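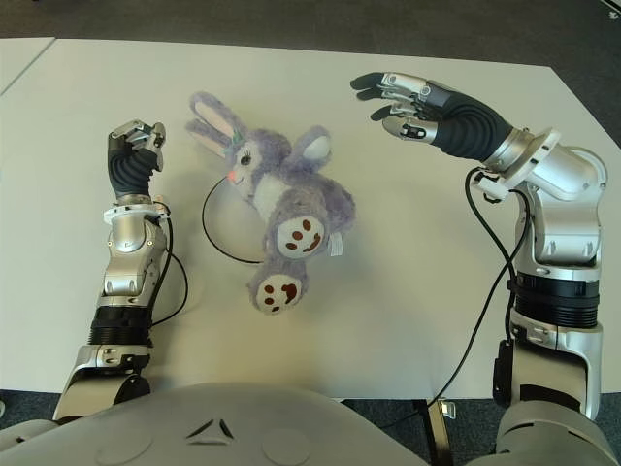 What's inside a stuffed bunny?

I've had soft toys on my bed for as long as I can remember, and when I was little I was sure there was a tiny heart in every one of them. Then my favourite rabbit split a seam, and out came a puff of white fluff! I was a bit upset (okay, very upset), but I also really wanted to know what the fluff was.

Most stuffed toys today are filled with polyester. It's a kind of plastic, pulled into threads much thinner than your hair. The threads are crinkly, so they can't lie flat against each other, and all the gaps between them fill up with air. Squeeze a bunny and you push the air out. Let go and the crinkles spring back – and so does the bunny's tummy.

Now for the fur. Plush fabric has two parts: a flat backing, and lots of little threads standing up from it. Those threads are called the pile. Stroke them one way and they feel smooth. Stroke them the other way and the colour can look darker, even on lavender fur. Try it on one of your own toys!

The ears are my favourite bit. Lots of toymakers use two fabrics, one for the back and a different one for the lining, like lavender with pale pink. They sew the two pieces together inside out, leave a small gap, then pull the whole ear through like a sock.

And the smile? On plenty of bunnies it's only a few stitches of thread. I once sewed one for my cousin and put one side too high, so her rabbit has looked cheeky ever since.

If your own toy gets a hole, don't pull the fluff out. Tuck it back in with a finger and ask a grown-up to help you sew it closed.

– Tetteh Amissah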